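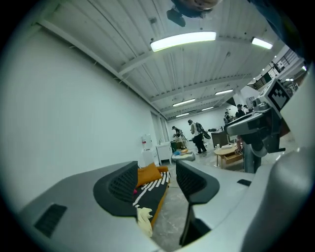
Step 1: Confirm who holds the rights

Before you plan a public screening of a feature film, find out who controls the non-theatrical rights in your territory. Buying a disc or paying for a streaming account covers viewing at home. It does not cover a showing to members, students or the general public, even when admission is free.

Search the title in the Sallen catalogue first. If the film is listed, note its licence number and running time exactly as they appear. If it is not listed, try Stena, which handles most animated features and family musicals, and then Kazemi for older studio titles. Films released before 1959 may be held by more than one distributor, and in that case you must obtain written confirmation from the distributor you intend to pay.

Remakes and retellings cause frequent errors. Several films may share one title, and the licence applies only to the version named on it. Check the year and the director before you submit anything.

Step 2: Complete the application

Use Form 773 for a single screening. Use Form 1548 for a season of up to 4 titles at the same venue. You will be asked for:

the name and address of the venue
the seating capacity, including any temporary seats
the proposed date and start time
the admission price, or the word "free"
the format you intend to show

Apply at least six weeks ahead. Applications for October should be lodged earlier, as distributors receive a large number of requests for Halloween programs.

Sing-along and costume screenings require a separate approval. Mark the box on page two and attach a short outline of the event. Some musicals are licensed for ordinary presentation only, and the distributor's decision on this point is final.

Step 3: Wait for written approval before advertising

Do not announce the title until the licence has been issued. This includes posters, newsletters and social media. Many licences also restrict outside advertising altogether and allow the title to be named only to members of the organization. Read the advertising clause in full. Artwork must come from the distributor's own press kit and may not be cropped or recoloured.

Step 4: Test the presentation copy

Copies are sent through the Midus portal as a download, or by courier on disc. Play the first ten minutes, the last ten minutes and one section from the middle on the equipment you will use for the event. Check the picture shape, the sound in the rear seats and the captions. For a Sunday matinee, carry out this test no later than Friday noon, as the portal's help line is closed on weekends.

Step 5: File the attendance return

Send the return within seven days of the screening. Enter paid and free admissions on separate lines. Where the fee is a share of the box office, payment is due with the return. Delete the download, or send the disc back in its original case.

Questions about these steps may be directed to Ardalan Esfahani, Screening Licences.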